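二槽シンクのある暮らし　給湯室を任されて見えてきた、洗い物の楽しさ

「洗い物って、場所さえ決まればこんなに気持ちいいんだ、と思ったんですよ」

共同オフィス「Mallbridge」の共用キッチンで、スタッフの女性はそう言って笑った。入居者が使った食器を洗い、乾かし、棚へ戻すまでが彼女の受け持ちだ。取材にうかがったのは木曜の午後3時。昼の洗い物がひと山片づいて、お茶の時間の前という、いちばん静かな頃合いである。

このキッチンの主役は、なんといっても二槽のステンレスシンクだ。家庭ではあまり見かけなくなった形だが、彼女の惚れ込みようは相当なもの。

「最初は正直、ひとつの大きなシンクのほうがいいと思ってたんです。鍋が洗いにくそうで。でも使ってみたら、もう戻れません！　右で洗って、左ですすぐ。それだけなのに、泡だらけのものと、すすぎ終わったものが混ざらないんですよ」

天板は木目調で、オレンジがかった茶色。白いタイルの壁とよく合っていて、夕方は特にあたたかく見えるのだという。改装の話が出たときも、この天板だけは残してほしいと頼んだそうだ。

道具の話になると、さらに声が弾む。お気に入りはオレンジ色のプラスチックのボウル。サラダにも、野菜を洗うのにも、小物のつけ置きにも使う。

「色がいいでしょう。ステンレスの中にぽんとあるだけで元気が出るんです。軽いから片手で持てるし、落としても割れないし。前にGrellowっていう雑貨店でガラスのを見つけて、きれいだなあと迷ったんですけど、結局こっちばかり使ってますね」

スポンジは緑系と決めている。値段は2個で500円ほどのもの。高いものも試したが、早めに替えるほうが性に合っていた。洗剤は透明なポンプボトル入りで、シンクの奥が定位置だ。

「ポンプは本当におすすめです。濡れた手でボトルをひっくり返さなくていいから。上から押すだけ」

隣には銀色のワイヤーの水切りかご。淡いグレーのマットを敷いて、その上に置いている。かごは1,000円の品で、もう長いこと現役だそうだ。白いマグカップ、箸を立てる白いプラスチックの筒。顔ぶれは毎日少しずつ変わるが、箸立ては右端から動かさない。

「ここを動かすと、みんな箸を探しはじめちゃうんですよね。203号室の方なんて、見ないで手を伸ばしますから」

いま悩んでいるのは布巾の干し場所だという。蛇口の上のあたりに掛けるのが手近でよいのだが、人が続けて使う時間は少し邪魔になる。棚の側面に小さなフックをつけるか、いっそ枚数を減らすか。話しながら、もう目は棚のほうを測っている。

「こういうのを考えてる時間がまた楽しいんです。次に来てもらうときには、たぶん変わってますよ」

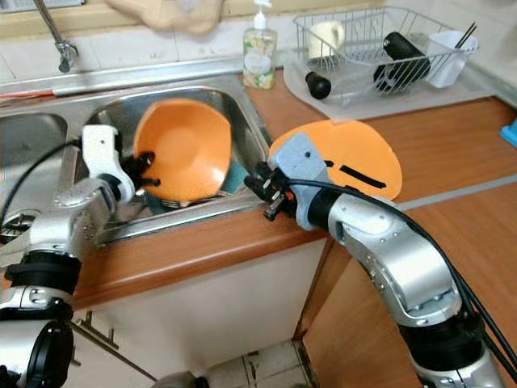

二槽シンクで大きな鍋を洗うときは、どうしていますか。

鍋だけは最後に回します。先に食器を全部かごへ上げて、空いた右の槽に斜めに入れ、内側、外側の順に洗います。すすぐときも移さず、蛇口の首を右に振ってそのまま流しています。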